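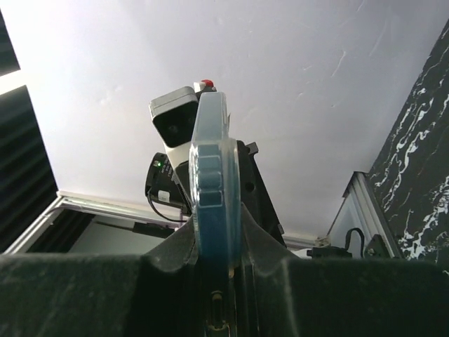 Translucent blue plastic, seen from the narrow side

About Dero

Dero is a small company in Sutville. We make and sell plastic cases for the little things which people lose: screws, beads, fishing hooks, sewing needles, tablets, spare fuses. We started with one mold for one case, and for a long time this was our whole catalog. Today we have 15 models, and the oldest of them is still for sale with almost the same shape.

How we began

The first customers of Dero were repair shops. They kept their small parts in glass jars and in old tobacco tins, and every evening somebody had to open many tins to find one spring. We offered them a flat case that could stand on its edge, like a book on a shelf. The shops liked it, but they asked at once for a plastic that lets the light through. Our first cases were gray and closed to the eye, and it was the same problem as with the tins.

So we changed the material. We tried a clear one first. It was nice when it was new, but in a workshop it soon looked dirty, and on a bright bench it was difficult to find the case itself. Then we tried a light blue, and we stayed with it. You can see the shape of the contents through the wall, and the case does not disappear among papers and tools. Other colors were added later on request of the craft stores, but blue is still what we sell most.

The Nellex line

Nellex is the name of our flat cases. All of them are made for keeping upright, in a drawer or on a shelf, with the narrow side to the front. The corners are rounded because sharp corners break first when a case falls on a hard floor, and because rounded ones are more pleasant in a pocket.

The line has now 2 depths. The thin one is for needles, blades and flat seals. The deep one is for beads, nuts and other things that roll. Both have the same height and the same width, so you can mix them in one row and it will look orderly. The inside walls are fixed. We are often asked for movable walls, and we did make a trial series with them, but small beads went under the walls and came together at the bottom. We decided to leave the idea until we find a better way to close the gap.

The lids are sold also separately. Please write us the number that is printed in the price list next to your model (for example 161 for the lid of the thin case), and we will send the correct one. A broken lid is not a good reason to throw away the whole case.

Where we work

Our workshop is on Cunha Road, on the side of the old brickyard. The molding is done on the ground floor and the packing upstairs, where the windows are bigger. Before packing, each case is opened and closed by hand and held against the window. Against the light it is easy to see a bubble or a gray line in the plastic. Cases with such marks are sold cheaper at our counter - they close as well as the others - and what we cannot sell is ground and used again for the trays.

The counter is open on workdays from morning until four in the afternoon. You are welcome to bring your own parts and try which case is right for them. Many people come with a bag of mixed buttons and go home with everything in its place, and we enjoy these visits very much. Parking is possible in the yard, but please leave the gate free for the delivery truck.

What we sell and to whom

Most of our orders come from hardware stores, sewing shops and schools. We sell to private customers too, also a single piece. Schools can ask for the set for classrooms, which comes with paper labels and a sheet for the list of contents. The labels can be removed with warm water. Please do not use solvent on the cases, it makes the surface white and it cannot be polished back.

Write to us

Dero, Cunha Road, P.O. Box 1557, Sutville

We answer letters and messages in English and we try to do it within the same week. In the last days of December the counter is closed for the yearly cleaning of the molds, and orders will be sent after the holiday.

Page last changed: 29/12/2021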